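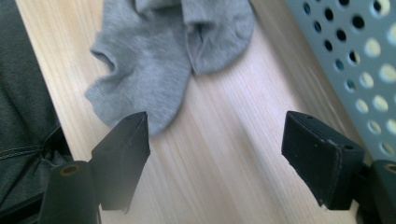
Zwischenbericht der Robotik-AG, zweites Halbjahr

Liebe Frau Kaczmarczyk,

Sie hatten am Telefon gesagt, der Bericht darf ruhig so klingen, wie ich rede. Das nehme ich jetzt einfach mal wörtlich! Seit Februar läuft unser Projekt »Stultus« (den Namen haben die Jugendlichen ausgesucht, ich hatte kein Stimmrecht), und wir sind ziemlich genau da, wo wir laut Antrag im Mai sein wollten – mit einer Ausnahme, dazu gleich mehr.

Was wir gerade machen

Die Gruppe sammelt mit dem Handgreifer Vorführungen: Jemand nimmt das Gerät, fährt an ein Wäschestück heran, greift es, legt es ab, und das Ganze von vorn. Im Antrag standen 1.000 Durchgänge bis zu den Sommerferien, inzwischen liegen 2.312 auf der Festplatte. Davon sind 909 schon durchgesehen und beschriftet. Das Durchsehen ist die zähe Arbeit, da muss ich ehrlich gesagt manchmal mit Keksen nachhelfen.

Socken sind dabei unser Dauerthema. Ein Handtuch liegt flach und benimmt sich, eine zusammengeknüllte Socke hat jedes Mal eine andere Form, und eine graue auf hellem Holz ist noch der freundliche Fall. Duyên Mai aus der Zehnten hat deshalb eine Liste angelegt, in der jede Ausgangslage ein Kürzel bekommt (»Wurst«, »Herz«, »Doppelbeule« und so weiter). Klingt albern, aber seitdem reden beim Beschriften alle vom Gleichen.

Neu ist außerdem, dass wir auch Durchgänge mit weit geöffneten, leeren Fingern aufnehmen. Daran lernt das Modell hoffentlich, wann es nichts zu greifen gibt. Beim ersten Test am Übungsarm hat es nämlich sehr überzeugt in die Luft gezwickt.

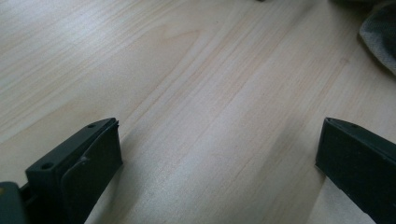 Geld

Von den bewilligten Mitteln sind noch 500 Euro übrig. Die würde ich gern in Ersatzfinger und eine zweite Festplatte stecken. Falls Sie dafür eine formlose Umwidmung brauchen, schicke ich sie Ihnen am Montag.

Was nicht geklappt hat

Der gemeinsame Termin mit der Gruppe aus Skoritz ist zweimal geplatzt, einmal wegen Klausuren und einmal wegen der Bahn. Jetzt wollen wir uns vor den Ferien in Zustov treffen und die Daten beider Gruppen zusammenlegen. Deren Ordnerstruktur ist komplett anders als unsere, das wird noch lustig.

Wie es weitergeht

Bis zum Abschlussbericht sollen alle Durchgänge beschriftet sein, danach trainieren wir neu. Kommen Sie gern mal vorbei, donnerstags ab 15 Uhr sind wir immer da – und bringen Sie Socken mit, am liebsten gemusterte!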